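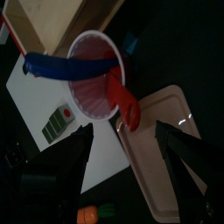
OK, slide one, and then straight into it. Say hi, thank Lakshmi Devadiga for the invite, don't do the long joke about the train.

So my talk is about teaching by doing. You sit down, you hold the controller, you drive the arm through the job yourself, and the robot keeps the recording. At Pledum we've been at this since September and I have now personally moved the same kitchen stuff back and forth more times than I'd like my mother to know (pause, someone usually laughs).

First point: the view. When you drive from the wrist camera, you see two black fingers and whatever is between them, and your sense of depth goes right out the window! I was awful at it. Murray Prendergast sat next to me on my first day and told me to stop steering with my eyes and slow down. Annoying, and correct.

Second point: handles. Look at the blue one and the red one, both sticking out of the same cup, with the blue lying over the red. Ask the room: which would you pull first? Let them argue a bit. I go for blue, Libor Malý goes for red, and if we both record demos the robot gets two opinions about one cup. Pick an order, write it down, stick to it.

Third point: keep the messy takes. We recorded 841 demos and my first instinct was to throw out anything with a wobble in it. Please don't! A wobble where the person recovers is gold. A wobble where the person gives up and sighs, okay, toss that one. We ended up training on almost 400.

Hand guiding versus remote, if there's time. Guiding by hand feels lovely, you just grab the arm and go, but then your own elbow is in every shot. Skip this if Přemysl already covered it.

Low light question always comes up. Answer: yes, we record dim ones too, on purpose.

Last slide is the contact page. Water, then questions, 11 minutes max.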